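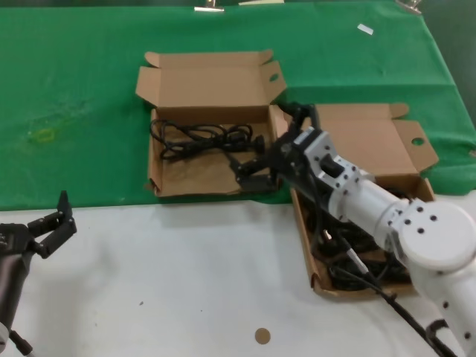

by eltanier

3 min read

Why does every single thing come with a new cable. I bought a desk lamp on Tuesday, cable. Bought a speaker, another cable. I have a drawer that wont shut.

And you can't throw them out! That's the trap. The one you toss is the one the printer wants in November. So we keep them, all of us, in shoeboxes and old suitcases, moving them from apartment to apartment.

I say sell the cable separate. Put it on the shelf next to the thing, two bucks, take it or leave it. People who need one will buy one. Stores will hate it, fine. My building's recycling room has a bin for bottles, a bin for paper, nothing for cords. Where are they supposed to go?

Last month I finally gave a bag of 8 to the thrift store. They didn't want them either. Said they had plenty allready.

126 shares
3 comments

skikano: My dad has a whole closet of these. Half are for phones he sold.

vendness: disagree, I'd be furious if I got home and had no cord

stoica: Label them with tape. Changed my life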